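Dec 19, 2020
By Perla Villaseñor

4. Washing woollens with the Wendeo hand-wash programme

Before you start, read the care label of each garment. Knitted things must be washed apart from towels and jeans.

1. Turn the garment inside out and close all buttons.
2. Put it in the drum. Do not fill more than one third.
3. Pour the liquid detergent in the left drawer – never powder.
4. Turn the dial to Hand Wash and press Start. The programme takes 33 minutes.
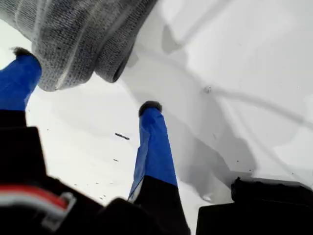
5. When the door unlocks, take the garment out at once and press it softly in a dry towel.
6. Lay it flat to dry, away from the radiator.

Note: The spin is set to 400 at the factory. You can raise it up to 1,000 for cotton, but please put it back before the next wool wash.

Caution: Do not open the door by force when the lamp is still red. Wait 3 minutes and try again.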